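3.2 Bag geometry and the packing surface

Soft shopping bags differ from the rigid crates used in most packing studies in that the container has no fixed opening. The mouth takes whatever outline the cloth, the straps and the contents allow, and that outline changes each time an item is placed or withdrawn. In this section we set out how the bags were laid, how the parts of a bag are named in the rest of the paper, and which states of the mouth were distinguished when the records were coded. A brown fabric bag lying on its side is shown in Figure 4.
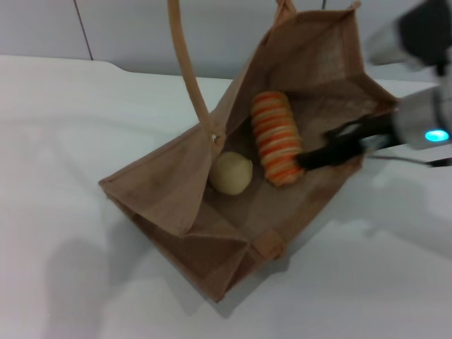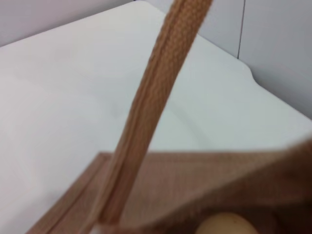

Figure 4. Fabric bag on the white tabletop, with a pale rounded item inside.

The coding scheme follows Calvo's earlier work on folded textiles, with changes where the terms did not carry over to a bag with handles. We use "rim" for the whole hemmed edge of the mouth. The "near rim" is the part closest to the worker and the "far rim" is the part furthest away, whichever panel of the bag happens to form it. A "side flap" is any part of a panel that has folded outwards past the rim. A "strap" is one handle, taken from one attachment point to the other, and a "strap crossing" is recorded when any part of a strap passes over the open mouth as seen by the worker.

Bags were presented in one of two positions. In the upright position the base rests on the table and the rim is uppermost. In the side position the bag rests on one of its panels and the mouth faces along the table. The upright position is the one assumed in nearly all published packing rules, including the Funis and Cirillo schedules, but a soft bag will only hold it when there is enough weight in the base. With few items inside, an unlined fabric bag tends to lean and then to lie down. We therefore treated the side position as an ordinary working state and gave it the same number of trials.

The two positions place different demands on the opening. In an upright bag the panels fall inwards, and the main task before placing an item is to part them. In a bag on its side the lower panel is held flat by the table, while the upper panel is held up only by its own stiffness and by whatever lies inside. The useful height of the mouth is then set by the tallest item near the rim. A round item close to the opening keeps the upper panel raised, whereas a long item lying along the base does little to support it. Withdrawing the round item first can let the cloth drop over what remains, and for this reason the order of removal was recorded as well as the order of placing.

Straps were found to need separate treatment. A woven strap is usually stiffer than the panel it is sewn to, and it keeps a bend or twist after the bag has been moved. Three strap states were coded: clear, where the strap lies wholly outside the mouth; crossing, as defined above; and tucked, where part of the strap has passed inside the rim. A tucked strap is easily missed, as its colour is often close to that of the panel. Where the coder could not trace the strap between its attachment points, the state was entered as unknown and the record was left out of the strap analysis in Section 4, though it was kept for all other measures.

The full set comprises 3,014 records taken from 200 packing runs. Each record gives the bag position, the state of the rim, the state of both straps, the number of side flaps and the items inside. All records were coded by Nikolovski. A subset was coded again in May by Calvo without sight of the first results. Differences were settled by discussion, and 38 records on which no agreement was reached were dropped. Most of these concerned the boundary between a side flap and a rim that had merely rolled outwards. We now require that the inner face of the panel be visible along the whole length of the fold before a flap is counted.

Items were drawn from the Pelent grocery list and grouped by outline as round, long, flat or irregular. Weight was noted but not used as a grouping variable, as the list contains few heavy goods. Up to 4 items were placed in a bag during any one run. This is well below the capacity of a household shopping bag, and the results should not be read as applying to a full one, in which the contents press against the panels and the rim is held open on all sides.

The table surface also has some bearing on the measurements. A smooth top lets the lower panel slide when an item is pushed towards the base, so that part of the movement is taken up by the bag as a whole. Gorkell's method corrects for this by marking the base corners before and after each placing. We adopted the same correction in the side position only. In the upright position the base corners were often hidden by sagging cloth, and the midpoint of the near rim was used as the reference instead. Displacements for the two positions are accordingly reported in separate tables and are not pooled.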